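Stoven Paper Services
Automated handling of bound stationery: progress report to the Nuvitz Workplace Fund
December 21, 2020
Prepared by Dexter Quintanilla, project lead

1. Status

The project is in its second stage. The two-arm cell was installed in August and is in use at the Caltthorpe site. Spending is within the approved budget. One milestone, the handover of routine cell operation to the packing staff, has moved to the next period.

2. Work in this period

The task under development is the handling of spiral-bound notebooks on a flat surface. At present this is done by hand at the sorting benches. Notebooks are harder to handle than boxed goods: covers bend, pages lift, and the wire binding catches on neighboring items. A grip that is safe at the bound side may crease the sheet at the open side.

The test set for the period was 300 grasp attempts per notebook position, with 3 starting positions. Logged attempts to date, including setup runs, come to 1101. Attempts in which a page was creased are logged as failures even when the notebook reached its target. Results by position will be sent separately once Tilahun has finished checking the logs.

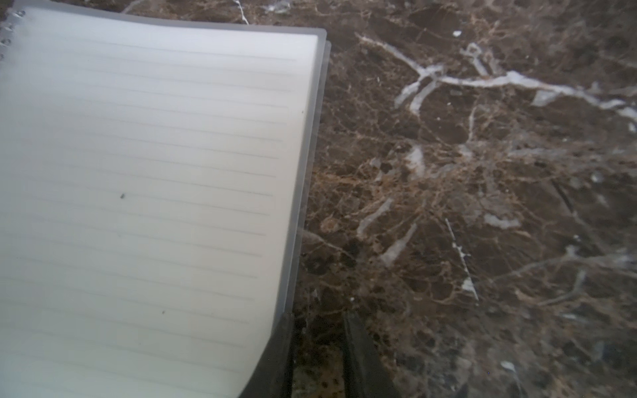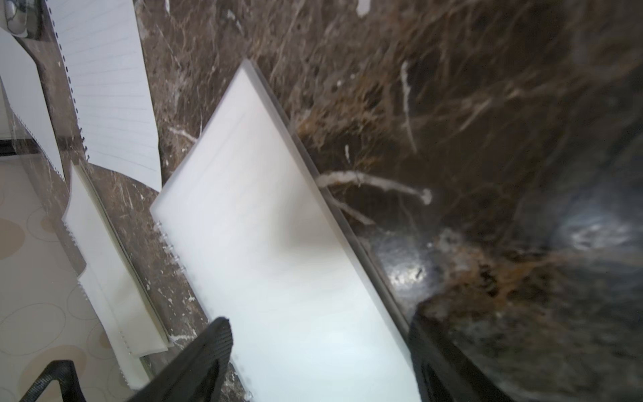
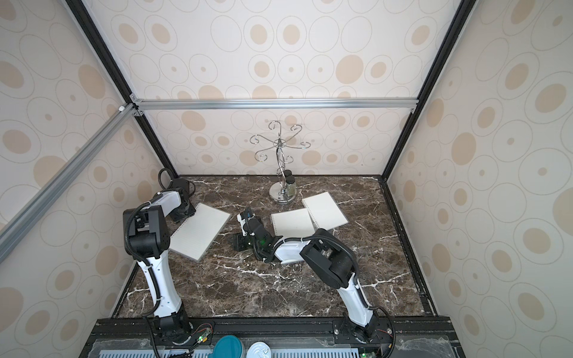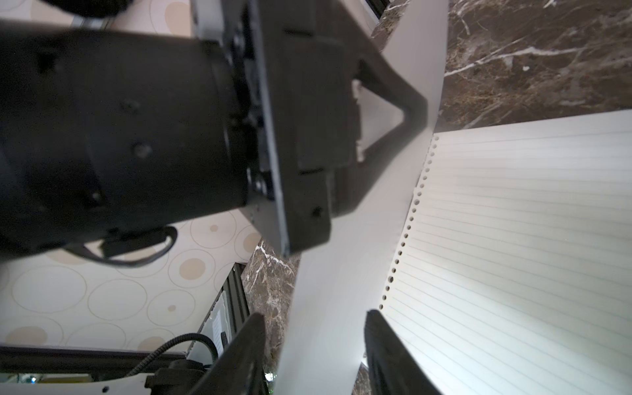
Figures 1 to 4. Notebook handling in the two-arm cell. Figures 1, 2 and 4: wrist camera views. Figure 3: overall view of the cell.

The marble work surface has been kept for all tests. Its veining makes edge detection more difficult than a plain surface would, and the vision settings were adjusted twice for this reason. Glare on white paper remains an open issue.

3. Effect on staff

Sorting is currently shared among packing staff on rotation. Under the plan agreed with them, the cell takes over repeated lifting and squaring of notebooks. Inspection, rejects and mixed orders stay with people. No positions have been removed and none are planned for removal under this grant.

Staff taking part received 36 hours of training, covering safe stop, restart, clearing a dropped item and reading the fault log. Two points came back from the sessions:

Restart after a fault takes too many steps. The sequence has been shortened and is being tested.

Pace. Staff at the next bench asked that the cell not set their working speed. A buffer shelf will be placed between the cell and the bench so that each can run or stop separately.

Job descriptions for the packing group will need revision, as fault clearing is not in the current text. The pay grade for this duty is under discussion with site management and is outside the scope of the grant.

4. Next period

Complete the grasp tests with partly filled notebooks.
Install the buffer shelf.
Hand over routine operation to the packing staff.
Repeat the staff survey using the same questions as before installation.

5. Request

We ask the Fund to approve the revised handover date. No additional money is requested.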